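In defence of the drawer that doesn't match

My sister-in-law has a cutlery drawer you could show to a bishop. Everything in it came out of the same box on the same afternoon, and everything lies in its own slot in a felt-lined tray, facing the same way. When I put a teaspoon back among the dessert spoons last May she waited until I had left the kitchen and then moved it. I heard the drawer.

Mine is a different sort of drawer. It holds the survivors of a wedding set, a steak knife from a flat in Kneath that I left in a hurry, a fork with one tine that has gone its own way, and three spoons that belong, in the strict legal sense, to a canteen in Basten. For years I apologised for it. Guests would be handed a fork with a plastic handle and a knife with a bone one, and I would say something about a proper set being on order. There was no proper set on order.

I have stopped apologising, and I would like to make the case for the rest of you stopping too.

Start with the money. The department store in Wenholm will sell you a boxed set for 200 pounds, and for that you get a great many knives nobody in a modern household has a use for, along with a leaflet on how to look after them. The market two streets away will sell you a fork for the change in your coat. It won't match anything. It will, however, pick up a potato, and I have yet to meet the potato that asked to see the rest of the service.

Then there is the matter of having favourites, which a matching set does not allow. In a drawer of identical spoons you take whichever comes to hand. In a drawer like mine you rummage. Everybody in the house has a spoon they think of as theirs, and there is a fork so disliked that it only comes out at Christmas, when numbers force our hand. Shuzhen Xiao, who lodged with us for two winters, ate every breakfast with a spoon so small it must have been meant for salt. She took it with her when she moved to Buleck. I noticed within the hour, and I was rather flattered.

The serious objection is that it looks a mess, and I used to half believe it. But lay odd cutlery out side by side, with the heads all pointing one way, and it looks a good deal more cheerful than a row of steel soldiers.

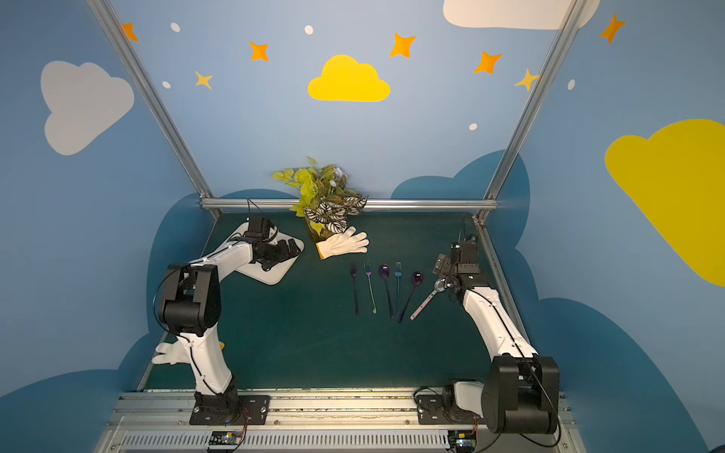
Forks and spoons of several persuasions. The one with the pink handle has a silver bowl.

A black fork next to one with a greenish sheen to it, a blue fork between two dark purple spoons: no shop would box that up and call it a collection, and I would sit down to it quite happily. Put a plant behind it, as any hostess would, and you have a table.

I will admit the weak points. Mismatched cutlery does not stack. It fights for room in the tray, and the long handles end up lying across the short ones until the drawer will open only seven inches and you have to reach in sideways, like a vet. The dishwasher basket is no help. And there is a sort of visitor who turns a fork over to look for the maker's mark, finds the word STAINLESS, and puts it down again with great tact.

Against that, consider what happens when you lose a piece. My sister-in-law once lost a single dessert fork, and it was discussed for around a month. The bins were gone through. A replacement was sent for, arrived a shade too bright, and had to be kept at the back – it is still there, I believe, in disgrace. When I lose a fork I have one fork fewer. Some time later there is another one in the drawer, and I don't ask where it has been.

She is coming to lunch again soon. I have put the bent fork at her place, and I mean to listen for the drawer.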